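Reading a drug seizure log, part two

29 July 2018

I went back through the county's published seizure log for the Kostel area this week. The file has 3,254 rows. Part one covered how to download it. These are my notes on the weight columns.

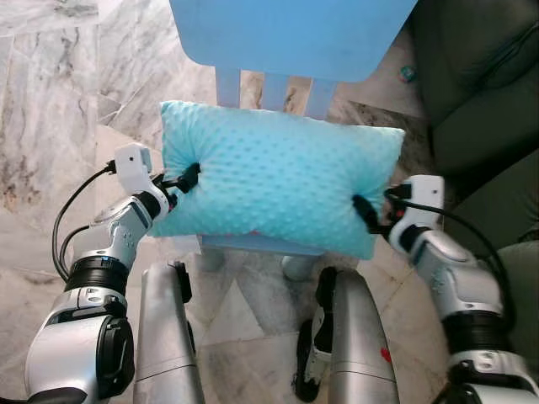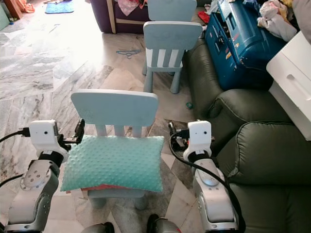
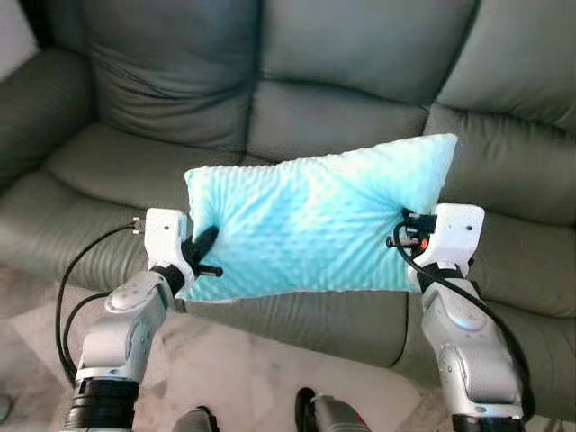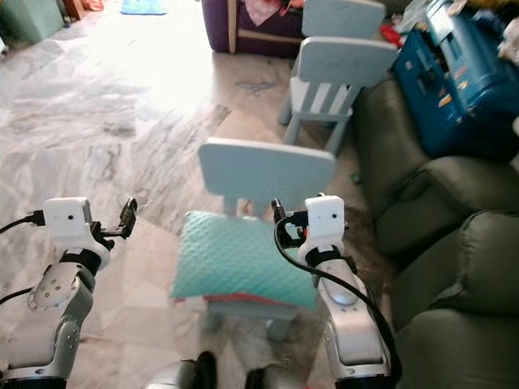 There are two weight fields, gross and net. Gross includes the bag, jar or drum. Net is entered later by the lab, and in 97 rows it is blank. The county's summary table fills those blanks with the gross figure, so its total runs high. One row from Grotero lists 200 kilograms of "powder, unknown" with no net weight at all, and that single row moves the yearly chart.

I dropped the blank rows and ran the totals again. The ranking of towns changed in two places: Unnithan moved up and Grotero fell to fourth.

Dates are a smaller problem. The log uses the date of entry, which can trail the seizure by up to 18 days. Anything logged in early July may belong to June. I left these alone.

Street value is a separate column and I don't use it. The price per gram behind it isn't given anywhere in the file.

The script is still called Zallenard and still needs the older date library. Part three will cover the case numbers, which repeat.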